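Ticket 1369 – Coffee brewer at Grinwood drips past the filter, grounds in the pot
Opened by: Noémie Lecomte
Assigned to: Recep Erdem
Status: Closed

Reported problem
Break room brewer (Ostus, single pot) leaves grounds in the coffee and takes 11 minutes to finish a pot. It used to take six. Started in January after the new filters came in.

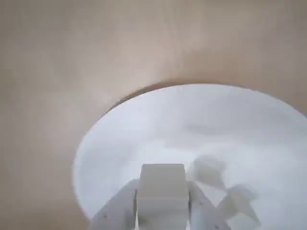
Grinwood switched filter suppliers from Gündoğdu to Unent at the end of the year. Noémie says the same person fills the brewer every morning and the grind setting was not touched. The white plate on the tan background is easy enough to make out, and coffee grounds would show up on it the same way.

Step 1. Check the filter fit
Put a new filter in the basket with no coffee and ran water through. The side wall folded in and water went behind it. The ribs are fine and close together, and they fade out where the folds get wide.

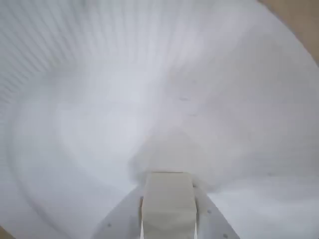 Step 2. Check the basket
Took the basket out and cleaned the drain hole with a pin. Brew time dropped to eight minutes. Still some grounds in the pot.

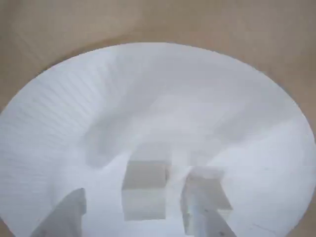

Step 3. Try the other size
Enda Ó Conaill found 2 packs of the old filters in the supply closet – one size smaller. Brewed two pots with those. No grounds, six minutes each. The Unent order was for the wrong size.
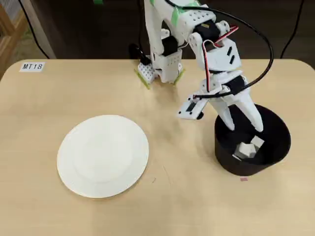

Resolution
Fadime Dönmez changed the reorder to the smaller size. Wrong packs go back with the next delivery. Descale is still due on this unit, separate ticket.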